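December 17, 2023

I'd promised Teresa Falcão I would go and see the robots at Adano if she drove, so off we went to their open day in Prelton, two hours in drizzle and a very poor sandwich on the way. Adano shares a building with Justomwood, the furniture people, and you have to walk past all their sawing and sanding to reach the lab. I liked that bit enormously (the smell!) and could have stopped there.

The question I'd come with was a simple one. Can any of these machines tidy my kitchen yet? I asked it at the front desk and got a laugh, and then a badge.

Our guide was Povilas Grīnberga, a tall man who talked very fast and answered everything, even the rude questions. He took us first to Frade, their arm on wheels, which was putting mugs on a shelf. It did five while we watched and I found myself holding my breath for every one of them — the thing goes in so slowly, stops, seems to think, and then closes its fingers. The fifth mug went down on its side. Povilas stood it up again and carried on talking.

On the shop-floor side they had a second arm moving chair legs from a crate to a rack, and that was a different story. Quick, dull and spot on. Same legs, same crate, same rack, all day long. Teresa, who ran a packing line for years, said she'd have hired it on the spot. A kitchen is harder, Povilas told us, as people will leave anything anywhere, and a bottle next to a box with a couple of rods lying in front of it is already a proper headache for a machine that has to decide what to pick up first.

So most of the practice happens on a computer. They have 500 made-up kitchens and had run 2818 tidying attempts in them since May, with Frade clearing the worktop in 50 out of every hundred. I thought that sounded rather good until I pictured my own worktop half the time. Teresa thought it sounded like her sons.

I had a go at steering it in one of those pretend kitchens, with a sort of joystick, and was hopeless. I kept overshooting the counter and had to be rescued twice. There was tea afterwards, made by a person, and a plate of shortbread that went in minutes.
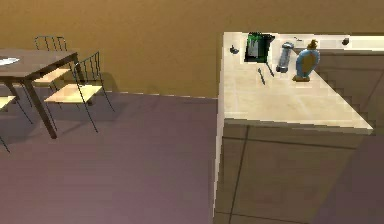 We stayed on until they started stacking the chairs, and Teresa got a long answer out of Povilas about prices, the gist being that there isn't one yet. They're doing another open day in May and I've put our names down. I'm taking my own sandwiches.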